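Gerndale Student Travel – Leader and Family Help Desk
Ticket: Medical and consent forms showing as missing after submission
Product: Wodwood trip portal
Category: Pre-departure documents
Priority: High
Status: Resolved

Original report (trip leader, Guérin summer group)

I am leading the Guérin group this summer and the portal says that eight of my students have not sent in their medical and consent forms. I have spoken to most of the families and they say the forms went in during April. Several have forwarded me the confirmation email. On my leader page the students are marked red and I can't open anything for them. The rest of the group is green and looks fine.

I need the allergy and medication details before I can confirm the hill walking days with the local guides, so this is holding things up. I have tried logging out and in again and I have tried a different browser.

Support, 09:40

Thank you for the report. We can see the eight red entries on your leader page. Please could you send the text of one of the confirmation emails, with the student's details removed, and let us know whether the families used the form on the website or the one in the phone app. Please don't ask anyone to fill the form in again yet, as a second copy can overwrite the first.

Trip leader, 11:15

Email text is below. I have asked the families and have heard back from five so far. All five used the phone app.

"Your form has been received and is waiting to be matched to a booking. You do not need to do anything else."

One parent also said the app asked for the booking reference twice, and the second time it wouldn't take the dash in the middle, so she left it out.

Support, 12:05

That is useful. The wording "waiting to be matched" is only sent when the form has been saved but has no booking attached to it. A form that goes through normally gets a different email with the name of the trip in the first line.

We have searched the unmatched forms and found seven that look like yours. The student names and dates of birth agree with the Guérin list. We are looking for the last one.

Checked so far:
– Leader permissions on the Guérin group: correct
– Trip set to accept forms: yes
– Forms saved in full, with signatures: yes, for the seven found
– Booking reference on the forms: present, but without the dash

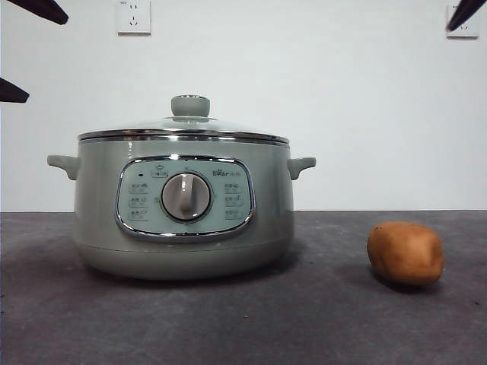 Green electric pot with its lid on, wall sockets behind.

Support, 14:30

We have repeated the fault on a test booking. In the app, if the reference is typed without the dash, the form is accepted but the match fails. The website puts the dash back in by itself and the app doesn't. This has been passed to the Ikton team, who look after the app.

The last form has been found as well. It was saved under a shortened first name, which is why the search missed it. The parent had typed the reference without the dash, same as the others.

All eight forms have now been matched by hand. Please refresh your leader page and tell us what you see.

Trip leader, 15:10

Seven are green. The eighth has gone to amber and says "name differs from booking". I can open it and read the medical section, so I have what I need for the guides. Do I have to do anything about the amber one?

Support, 15:25

Nothing for you to do. Amber clears once we have the name as it appears on the passport. We have written to the family and will change it here when they reply.

Support, 16:50

The family has replied and the name has been corrected. The entry is now green. Please check that the emergency contacts have come across too – on hand-matched forms the second contact is sometimes left blank.

Trip leader, 17:20

Checked. Second contact was blank on three of them. I have added the numbers from the original booking sheets and saved. Everything else looks right.

Support, closing note

Cause: booking reference accepted by the app without the dash, form saved but not matched.
Fix: forms matched by hand, one name corrected, missing second contacts added by the leader.
Workaround until the app is updated: type the reference exactly as it is printed on the booking letter, dash included, or use the form on the website.
Linked to: Ikton app fault, open.

Reply to this ticket if any of the entries go back to red.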